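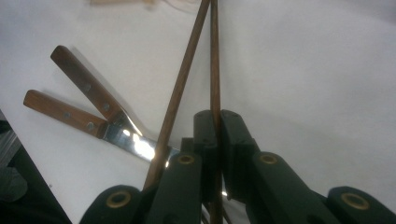
Vokwood: cuchillos de mesa con mango de madera

El mango es de madera de tono marrón rojizo, sujeto con dos remaches metálicos. Entre la madera y la hoja hay un tramo corto de metal pulido. El acabado de la hoja es de espejo: refleja cualquier lámpara y obliga a secar con paño, porque el agua de nuestra zona deja marcas de cal.

Los he usado 88 días, a diario, con carne, pan y fruta. El filo de fábrica corta bien el tomate maduro; con corteza dura hay que apretar. A los 20 lavados a mano la madera perdió algo de brillo y lo recuperó con aceite mineral - una capa fina, una noche de reposo. El fabricante desaconseja el lavavajillas y no lo he probado.

El equilibrio cae algo hacia el mango. Para mano pequeña resulta cómodo; Rodel Fajardo, que tiene la mano grande, prefiere los Skodimholm, más largos.

A favor: ajuste de los remaches, sin rebaba al tacto. En contra: la hoja se raya con estropajo verde y no se venden piezas sueltas.

Crescencio Villalobos, 29 de octubre de 2020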